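Search this manual Go

Section 3: Laying Out the Shells

The Pletus kit arrives in one box with 2,000 opinions about how to unpack it. Use these steps.

1. Clear the top of the yellow bench. Coffee counts as a thing to clear.

2. Set the black shells in a single row along the top, with a gap between each.
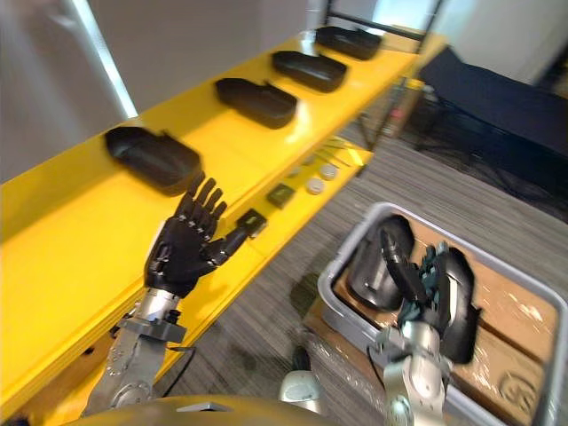 Fig. 3a. Shells on top, small parts on the ledge below.

3. Put small parts on the lower ledge. They will try to migrate.

NOTE: Keep the gray bin beside the bench, within reach.
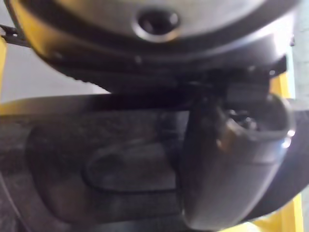
Wipe the work surface before the shells go down. Grit is patient and will wait under a rim for months. Use a dry cloth and no polish. Dark charcoal surfaces with a mottled texture, like the one low in this view, hide crumbs very well, so go over those twice.

CAUTION: Do not stack the shells. They nest beautifully and come apart in October.

4. Lift one shell at a time, tilt it, and check the underside before moving on. 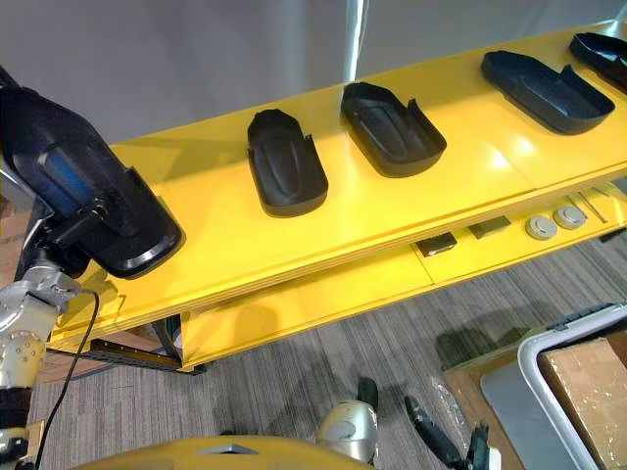 Hendricks
Manual Editor, Skeseck

5. Return each shell to the row, open side up.

6. Order replacements as part 648.

1,374 shares 3 comments

Comments
"Stacked them. Send help."
"Is the Clomisik cloth okay for step 3?"
"There's no cloth in step 3."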